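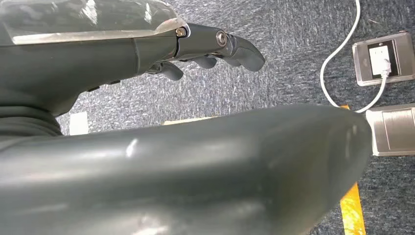 カーペットの上に伸ばした腕とハンド。右奥は床コンセント。

ブログ > ロボット > 見学記録

2019年10月12日 文:Gerrit Claeys
読了時間:4分

Istelの公開デモを見てきた。双腕機の遠隔操作と、操作記録を使った動作再生の二本立てで、会場はオフィスビルの一室だった。前回の公開は4月で、そのときは固定台に載せたアーム単体だったから、胴体つきの構成を近くで見るのは初めてになる。以下、メモを順に起こしたもの。製品紹介としては偏っている。

■ 構成

外装は腕もハンドも濃いグレー。前腕の上側に透明で光沢のあるカバーがかかっていて、照明をよく拾う。機体側の処理にはあまり影響しないと言われたが、手首カメラの自動露出は前腕の反射で少し揺れるはずで、露出を固定しているのかは聞きそびれた。もう一方の前腕は表面が滑らかで、細かい擦り傷がある。外装の見た目は展示専用機というより、普段から使っている機体に近い。

制御系にはLulludettiという社内製のミドルウェアが載っている。操縦者の手先姿勢を受け取り、関節角に変換し、干渉判定を通してから各軸に送る。変換と判定は別プロセスで、判定側が落ちると送信も止まる。落ちたときに最後の指令値を保持するのか、脱力するのかを質問したところ、腕は保持、指は脱力という回答だった。つかんだ物が落ちる側に倒してある。床の近くで使うなら妥当だと思うが、棚の高い段では逆にしたい場面もあるだろう。設定で切り替えられるかどうかは「現状では不可」。

■ ハンド

写真のとおり、指は軽く曲げると先端が下を向く。節の間に小さなリンクと隙間があり、根元の関節は金属が見えている。手首寄りに真鍮色の小さな六角ねじ、その先の関節部に一回り大きい銀色のボルト頭。ボルト頭のところが回転の支点になる。

節間の隙間は気になった。糸くずや紙片を噛んだ場合の対処を聞くと、定期的にエアで飛ばし、動作音が変わったら指ごと外すという。指の交換にかかる時間は、慣れた人で14分。工具は二種類で済む。真鍮色のねじについては、緩み止めの有無を確認したかったのだが、担当者が別の来場者に捕まっていて聞けなかった。

指先は丸い。平たい物を床から取るには不利な形で、カードや薄い箱は先端を縁に当てて起こす動作が必要になる。この日の課題にも床置きの薄物が含まれていて、操縦者はまず手首を寝かせ、前腕をカーペットとほぼ平行にしてから指を入れていた。前腕が太いので、この姿勢では反対側の腕との間隔がすぐに詰まる。

■ 両腕の干渉

個人的にはここが一番の見どころだった。床の一点に両手を寄せると、手前の前腕が奥の作業点を隠しやすい。手首側から見た映像では、反対の前腕の丸い端が視野の下半分をほとんど占めることがある。対象物が腕の陰に入ると、操縦者は腕を引いて見直すか、頭部側の映像に切り替えるかの二択になる。

見ていた範囲では、切り替えより引いて見直すほうが多かった。理由を尋ねると、切り替えた直後は奥行きの感覚が合わず、結局一度止まるからだという。干渉判定の余裕は手首周辺で300ミリから段階的に速度を落とす設定で、接触直前に急停止する方式ではない。操縦者の手元では指令が重くなったように感じるらしい。体験枠で少し触らせてもらったが、たしかに腕が水あめの中に入ったような遅れ方をする。慣れると、この遅れを距離計代わりに使えそうだった。

■ 床と配線

床は青みがかったグレーの混色カーペット。黄色いテープが貼ってあり、銀色の枠の床コンセントから白い電源ケーブルが輪を描いて出ている。カーペットのまだら模様は画像処理には面倒な背景で、小さい薄物の輪郭を拾うには無地のほうがずっと楽だ。デモの認識は黒い作業マットの上で評価した値が資料に載っていたので、カーペット上の値も出してほしいと伝えておいた。

ケーブルについても聞いた。Lulludettiの干渉判定は剛体しか扱わず、ケーブルのような柔らかいものは対象外。つまり避けるのは人間の仕事になる。遠隔操作ならそれで足りるが、動作再生では元の記録のときとケーブルの形が違えば、指が引っかかる可能性が残る。再生の前に作業範囲を人が目で確認する手順になっているとのこと。

■ 動作再生

後半は、蓄積した操作記録から動作を選んで再生する部分の説明。記録数は現在3922件で、失敗した試行も消さずに残している。失敗側には操縦者が短いラベルを付ける。「届かず」「滑り」「視野外」「中断」など。ラベルの粒度が粗いのではという質問が会場から出て、細かくすると操縦者ごとに付け方がばらつくので今の粗さに落ち着いた、という答えだった。これは納得した。

再生は対象物の位置に合わせて軌道を平行移動し、手首の角度だけ補正する単純な方式。把持力は記録時の値をそのまま使う。対象の材質が変わったときの力の調整は未実装で、次の公開までに入れたい項目の一つとして挙がっていた。

■ 残った疑問

・判定プロセスが復帰したあと、操縦者の手の位置と腕の位置がずれている場合の合わせ方
・透明カバーの固定方法と、外したときの前腕の放熱
・指の関節の零点合わせを交換のたびにやるのか、治具で省略できるのか

二つめは帰りの電車で思いついた。三つめはメールで問い合わせ中で、返事が来たら追記する。

配布資料は干渉判定の章がいちばん詳しい。減速の段階と各軸の上限が表になっているので、似たものを組んでいる人はそこから読むのがよい。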